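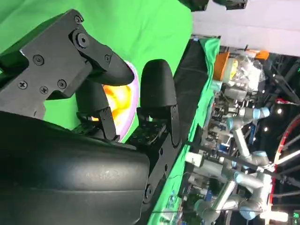 A dish is a shallow open vessel used to hold, serve or store food and other small things. It is wider than it is deep, and it has a base, a wall and a rim. The word covers a large family of forms, from the flat saucer to the deep baking dish, and in everyday English it is also used for the food that is served in it.

Form

Most small dishes are round, because a round form is easy to turn on a potter's wheel and has no corners where food can stay. The rim can be plain, rolled or flared. On many dishes the rim has a different color from the interior. This is done with two glazes in ceramic, with a printed band, or with two layers of material in plastic and enamel. A light rim around a strong yellow or orange interior is a common combination in table goods for children and for outdoor use.

Materials

Dishes are made of earthenware, stoneware, porcelain, glass, metal, wood and plastic. Earthenware is porous and needs a glaze if it must hold liquid. Porcelain is fired at a higher temperature and is less porous. Plastic dishes are light and do not break easily, but knives leave marks on them and some kinds lose their shape in hot water.

Production in Novthorpe

In the town of Novthorpe, small dishes were made by the Declercq pottery, which was started by two brothers-in-law and had 363 workers in its best period. Its two-color dish, sold under the name Flellar, came in 6 sizes. The local historian Bram Claeys has described more than 4,000 pieces, most of them with a pale rim. The later Ullix series used the same molds with a thinner wall. Collectors separate the two by the foot ring, which is left without glaze on the Flellar and is glazed on the Ullix. Siebe Groen disputes this rule and considers the weight a safer sign.

Care

Glazed dishes can be washed with warm water and mild soap. Dishes with a crack in the glaze should not be used for food. When they are stacked, a piece of cloth or paper between them protects the glaze from the foot ring of the dish above.

See also: Bowl, Plate, Saucer, Glaze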